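Workshop Tips: Notes From the Zorell Open Day

The January 27, 2024 open day at Zorell was aimed at automation shops, but several habits shown there carry over to a home bench. The arm demonstration ran as a simulation in Hattar, with 30 visitors per session.

1. Clear the surface first
Take everything off the table except the part being handled. The presenter spent six minutes on this point. A plain, light top makes edges easier to find.

2. Choose the grip point before you reach
On a faceted container, look for a rim or a narrow edge. Flat, angled sides give a tool less to hold. Openings near the top also count as grip points – check both sides of them.
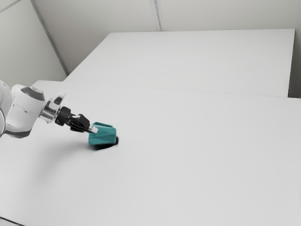 Teal faceted parts, in the simulator 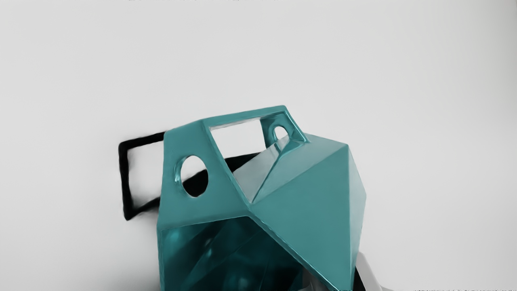 3. Check shadows for height
A tight, dark shadow under a part usually means contact with the table. A soft, wide one usually means a gap. Set a bench lamp to one side to get the same cue at home.

4. Log each attempt
Odell, the second exhibitor, logged 2,722 simulated picks and changed one setting at a time. On a bench, a notebook and pencil will do. Write down the clamp position and the result.

The next open day is in February. Parking is behind the Grellero building, limited to 120 cars.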